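# Laundry Day on the Balcony

The two arms at Bukia get their morning check before the kettle boils. It starts with the jaws. A gripper that spends its days on hangers and T-shirts picks up lint like a sweater does, and even a thin fuzz on the pads is enough to let a plastic hanger roll. A dry cloth, a quick look under a lamp, and on to the cables.

The cables are where the fun begins! Each arm has to reach down to a basket and then up to a rail, and the slack that's perfect for one is all wrong for the other. The Pridska setup guide says to clip everything tight to the arm. The crew tried that for two weeks and kept pulling a connector loose at the top of the reach, so now they leave a generous loop and run the arm through its whole range by hand before anything gets powered up.

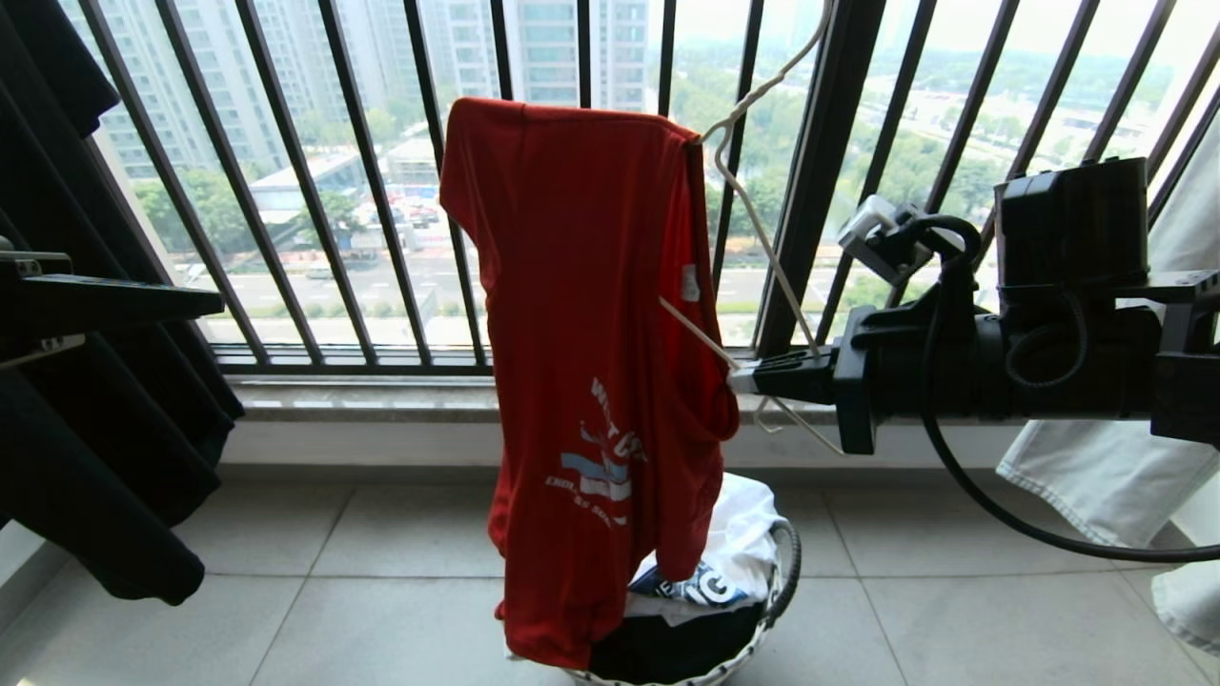

Hangers turned out to be the hardest thing to tune for. Squeeze too hard and thin plastic bows; too soft and a heavy shirt swings the whole thing around in the jaws. The grip setting gets redone every time a new batch of hangers comes in, and it takes over 9 tries on a bad day. I watched one of those sessions in August and loved every minute of it (I have never cared so much about a coat hanger).

Wrist joints get a listen every 6 days. Literally a listen, ear close, arm moving slowly with no load. A faint click means the mounting screws want a turn, and the bracket on top gets the same treatment while the wrench is out.

Spare pads live in a Courtois tin by the door.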